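An afternoon at the Dranisgate hearing lab

The Wamier institute opens its hearing research building to the public one Tuesday each February, and this year I finally got a ticket.

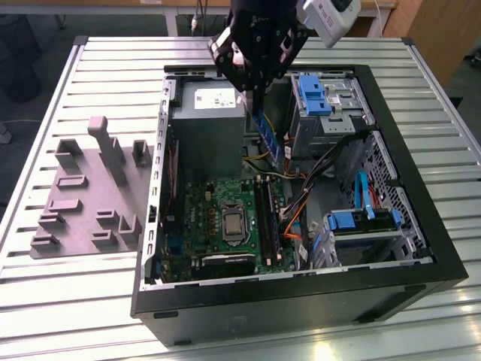

Growing hair cells in a dish

We started on the second floor with the Sopacua group, who are trying to coax the tiny sensory cells of the inner ear into growing back. Birds do this all the time (I had no idea!), and mammals like us don't. They let us look down a microscope at a dish of young cells, and I would happily have stayed there all day. The incubator next to it holds 144 dishes, each fed by hand every 2 days, weekends included.

The quiet room

After coffee we went down to the basement, where the walls are covered in foam wedges and your own breathing sounds enormous. Five of us went in at a time and sat through a short version of the Kandano listening test, picking out spoken words from a wash of restaurant noise. I did worse than I expected on the left side and have booked a checkup!

The questions at the end ran well past four o'clock. Someone asked when a treatment might reach patients, and the answer was careful: the cell work is still at the dish stage, and the listening test needs a larger group before clinics can use it. Tickets are free, but bring a sweater for the basement.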